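Re: [cell-practice] Draft 3, food handling cells

On Friday, Lefteris Raptis wrote:
> Do we need section 4 to say how the workspace is laid out? At Janelau
> we leave it to the operator and just log it.

I would keep it in. Logging alone didn't help us at Prantl – we had 390 runs and could not compare half of them. My proposed wording:

4.1 Layout. Plate in front, steamer behind it, lid flat on the cloth to the side and clear of the basket. Leave the wall behind plain.

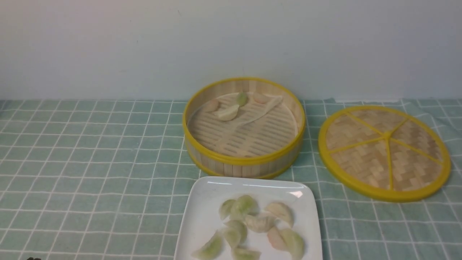

4.2 Gripper approach. Fingers stay close together until they are over the plate. Limit speed to 40 mm/s within 90 mm of any dish. Check the wrist view before closing on a piece, and stop if glare on the plate hides its edge.
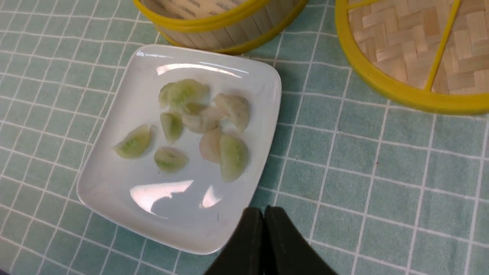
The speed limit is the part I expect people to argue with. Cikeck wanted it higher, and I can live with that if they send their contact force numbers. I'd also like a line saying that cloth wrinkles are fine but must not be smoothed during a run.

Lefteris, could you check 4.2 against what you do now? Comments by the end of November, please.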